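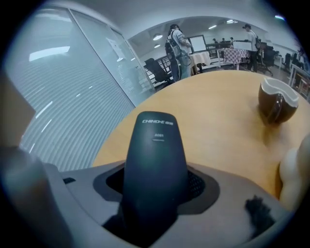
Mesa redonda de la salita, con la taza oscura.

Cercos y marcas en una mesa redonda de madera clara: ¿cómo limpiarla sin estropear el brillo?

Publicado por Tineke Van Loon
22 de septiembre de 2021

Hola a todos. Tenemos en la oficina una mesa redonda de madera clara, con la superficie bastante brillante, al lado de una mampara de cristal con persianas blancas. La usamos para reuniones cortas y sobre todo para el café. Desde que volvimos a trabajar en persona se usa mucho más que antes y empiezan a salir cercos de las tazas, los típicos blanquecinos, que no se van con la bayeta húmeda.

No sé qué acabado lleva. La mesa venía con el local y no tenemos factura ni ficha. Al tacto es lisa, se nota algo de veta y refleja lo que pones encima. La persona que limpia por las tardes usa un multiusos de la marca Grosance, el mismo que para los cristales, y sospecho que con el tiempo está dejando la zona central más apagada que el borde.

Lo que quiero saber es:

- si los cercos blancos se pueden quitar sin lijar
- qué producto usar a diario
- si merece la pena poner un cristal encima o es mejor dejarla como está

También agradezco cualquier consejo para las persianas de la mampara, que son de lamas horizontales y cogen polvo. Ahora mismo las limpiamos con un plumero y el polvo acaba en la mesa.

Gracias por adelantado.

Respuesta de Lambert_reformas

Lo primero es averiguar el acabado. Busca un punto que no se vea, por ejemplo debajo del canto, y pasa un bastoncillo con un poco de alcohol. Si se pone pegajoso en unos segundos, probablemente es goma laca. Si no pasa nada, lo más normal en una mesa de oficina es un barniz de poliuretano, o directamente una chapa o un laminado con imitación de veta. Desde una foto no me atrevo a decirte cuál de las tres cosas es.

Los cercos blancos suelen ser humedad atrapada en la capa de arriba. Con barniz, prueba en este orden:

Seca bien la zona y déjala una noche sin nada encima. A veces desaparecen solos.

Si siguen ahí, secador a temperatura baja, a un palmo, moviéndolo todo el rato. Para en cuanto notes la superficie caliente con la mano.

Si tampoco, una gamuza con muy poca cera líquida incolora, frotando en el sentido de la veta. Retira el sobrante con un paño seco.

No uses lija. La lana de acero 0000 deja la zona mate y en una mesa con brillo se nota mucho, luego tienes que repasar el tablero entero. Si resulta ser laminado, olvídate de todo lo anterior: agua templada con una gota de jabón neutro y secar. Una marca que no salga así ya no es humedad, es daño en la capa y no tiene arreglo casero.

El limpiacristales, fuera. Muchos llevan amoniaco o alcohol y van comiendo el brillo. Para el día a día, microfibra apenas húmeda y otra seca detrás.

En cuanto al cristal, yo no lo pondría. En una mesa redonda hay que cortarlo a medida, pesa, y si entra líquido por debajo se queda ahí semanas. A un cliente le pidieron más de 200 euros por uno y a los dos meses lo quitó. Con unos posavasos de corcho o fieltro tienes lo mismo - eso sí, déjalos en el centro de la mesa, porque si están en un cajón no los usa nadie.

Respuesta de Udier

Nosotros lo arreglamos con mayonesa, la dejas toda la noche y por la mañana sale. En la mía funcionó.

Respuesta de marisa_warnix

La mayonesa funciona a veces por el aceite, pero deja olor y en una oficina no lo haría. Lo mismo con la pasta de dientes, que además raya.

Contesto a lo de las persianas, que es lo que conozco mejor. Cierra las lamas del todo, pasa el cepillo suave del aspirador de arriba abajo, gíralas hacia el otro lado y repite. Después, un calcetín viejo de algodón un poco húmedo metido en la mano y lama por lama. Nosotros lo hacemos dos veces al año, la próxima toca en octubre, y entre medias solo aspirador. El plumero únicamente cambia el polvo de sitio.

Antes de empezar, aparta la mesa o cúbrela con una sábana. Y la mesa se limpia siempre al final, cuando el polvo ya ha caído.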